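My Rental Cabin Turnover Safety Checklist (With Way Too Many Comments)
Updated 2026-07-06
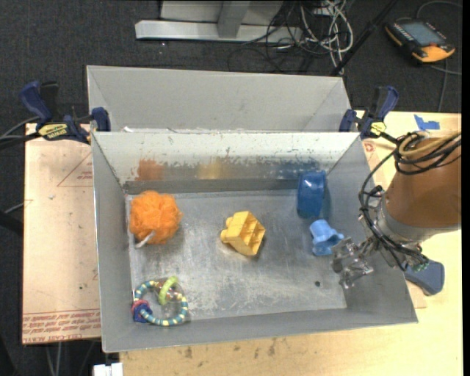 I've been running the little cabin outside Murkville for a few seasons now, and people in the hosting group keep asking for the list I use between guests. So I typed it up, crossed-out bits and all (well, minus the crossed-out bits). It's set up for my place: two bedrooms, one bath, a wood stove, a deck that gets slippery if you look at it wrong. Yours will be different, so chop it up however you like!

I mark each line OK, FIX or WATCH. Watch means it's fine today but I don't trust it.

OUTSIDE AND DECK

Steps solid, no wobble: OK
I stomp on every one. My neighbor thinks I'm mad at the stairs.

Handrail tight at both ends: FIX
Bottom bracket is loose again. I've put longer screws in it twice, and I think the post itself is going soft. New post before September, when the leaves come down and everything gets slick.

Deck boards, no popped nails or splinters: WATCH
Third board from the door. Guests go barefoot out there, so I run an old sock over the boards and see where it snags. Works better than my eyes.

Porch light and path lights working: OK

Grill lid shut, propane off at the tank: FIX
Off at the knobs, on at the tank. Every single time! I'm making a bigger sign.

KITCHEN

Extinguisher needle in the green, pin in place: OK
It hangs by the door now. It used to be over the stove, where I'd have had to reach through a fire to get it. Not my best idea.

Outlet by the sink trips and resets: OK

Range hood filter clean: WATCH
Soaked it overnight and it's still kind of gummy. A new one from the hardware place in Brastton was 17 dollars last time, so I'll probably stop scrubbing and buy it.

Cleaning stuff up high with the latch closed: OK
Dishwasher tabs too. They look like candy to a toddler.

Fridge at 40 or below: OK

BATHROOM

Hot water at the tub: OK
I let it run a couple of minutes and then hold the thermometer in the stream. I got 117 this time and I don't want it over 120. The cleaner before me liked it scalding, and I only found out when I did the dishes there one weekend.

Tub mat sticks when you pull it: OK

Grab bar takes my full weight: OK
I really do hang on it. Please do this when you're home alone.

Fan pulls a square of toilet paper up and holds it: WATCH
It held, then it dropped, then it held. Needs vacuuming at the very least.

BEDROOMS

Smoke alarms, press and hold: OK
Both of them, plus the one in the hall. Wear earplugs if you have a dog who'll blame you for it.

Windows open all the way and stay open: FIX
Back bedroom sticks halfway. That's the way out if the hall is full of smoke, so I'm not booking that room until it's sanded down. I moved the next family's kids to the pullout and knocked 70 dollars off.

Cords not under rugs: OK

Bunk rail bolts snug: OK

WOOD STOVE

Door gasket grips a dollar bill all the way around: WATCH
Slides out at the top left corner. Gasket rope is on order.

Carbon monoxide alarm tested: OK

Ash in the metal can, lid on, can off the deck: OK
I can't say this one loudly enough. Ash stays hot for days. No paper bags, no cardboard, no "it felt cold to me."

Chimney swept this year: FIX
Not yet. The quote was 495, with the cap repair included, and I've been putting it off like a big baby. It gets done before anybody lights a fire, and the stove stays roped off until then.

PAPERWORK AND ODDS AND ENDS

Address posted by the phone in big print: OK
The map apps put us on the wrong side of the creek, so I wrote out directions from the Murkville turnoff too.

First aid kit stocked: FIX
Out of large bandages, and the tweezers have walked off again.

Flashlights work: OK
One in each bedroom, one in the kitchen drawer.

The whole thing took me 54 minutes, and that's with a coffee in the middle. Next turnover I'm starting with the handrail.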